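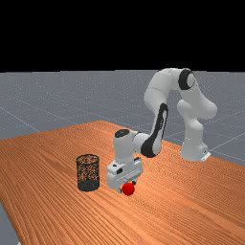
How does a robot arm get bought?

A robot arm costs a lot of money, so people plan for a long time before they order one. At Plornodico, the planning starts on a computer. A make-believe arm gets a make-believe job, and everyone checks whether it suits.

The job can be very simple. Ours has a ball, a basket and a table. If the arm can't reach from one to the other, we need a longer arm or a smaller table. Finding that out on a screen is much cheaper than finding out after the truck has left.

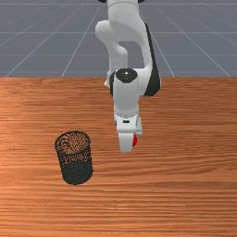 Next comes the list. The arm is only the first line on it. You also need a gripper, which is the robot's hand, and a strong table to bolt the arm to. Then there are cables, spare parts, safety training and delivery. Kjell Solberg writes the list and Zineb Farouk adds it up. Her last one had a table for $1,004, a box of cables for $341 and delivery for $405. That makes $1,750 – and there was no robot in it yet!
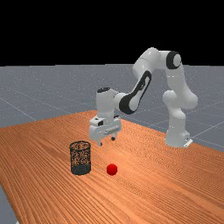
Plornodico Equipment Planning Team – Kids' Pages

A budget is a plan for spending money. If the list comes to more than the budget, something has to change. You might choose a simpler gripper, or wait until September and save up.

We ask at least 2 shops for a price. The cheapest arm isn't always the one we pick. It might be too weak for the job, or repairs might take months.

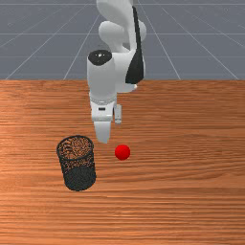

Size matters too. Measure the room, the doorway and the space the arm needs to swing. Leave room for people to walk past safely.

Try it yourself: choose a job at home, such as putting balls in a basket. Draw the table from above, colour in everything you'd have to buy, and write a price beside each one.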